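Drullinow Manipulation Lab
4/25/20

1/ The laboratory has completed the first stage of its comparison of two wrist camera placements and two arm controllers in simulation. This thread summarizes the method and the preliminary findings. A written report will follow in July.

2/ All trials were run in the Kultton household environment. The arm was required to approach a curved black bar set beneath a large piece of wooden furniture and to stop short of contact. Rendered camera views from the work are attached.
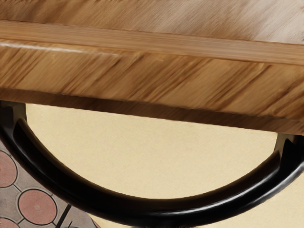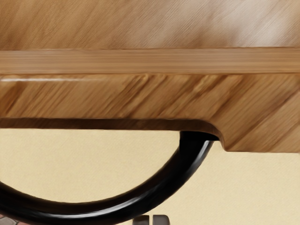 3/ Camera placement
Placement A sits close to the wrist. Placement B is set back by 9 cm and tilted toward the fingertips. Both used the same resolution and the same field of view. No lens distortion was modeled at this stage.

4/ Glossy dark surfaces remain difficult for the depth estimator. Highlights along a curved bar move with the camera, and the estimator tends to read them as edges. Placement B reduced this error on slow approaches. On fast approaches the two placements could not be separated.

5/ Wood grain was a lesser problem than expected. Strong diagonal grain produced false matches in the stereo module early in the study. The matching window was enlarged and most of these cleared. Plain pale surfaces behind the target continue to return very few features, and we do not have a remedy to report.

6/ Controllers
The 2 controllers under review were the Sepúlveda impedance controller, at its default gains, and the Flillex position controller, with the velocity limit lowered for work under furniture. Each was run with both camera placements from identical starting poses.

7/ In total, 1,490 approaches were recorded. Runs that ended in a planner timeout were excluded before scoring and will be listed separately in the report.

8/ The Sepúlveda controller gave smoother motion near the bar and fewer unintended contacts. The Flillex controller reached the target pose sooner. Its stopping position varied more when the state update was delayed by about 100 ms.

9/ Readers should note that contact friction was held constant throughout. Results for soft or padded fingertips should not be inferred from this stage. The parallel gripper model was the same in every run.

10/ The next stage will repeat the protocol with a narrower finger profile and randomized lighting. Groups already using the Kultton environment may request the starting poses and configuration files through the laboratory's contact page. Please state which controller version you are running.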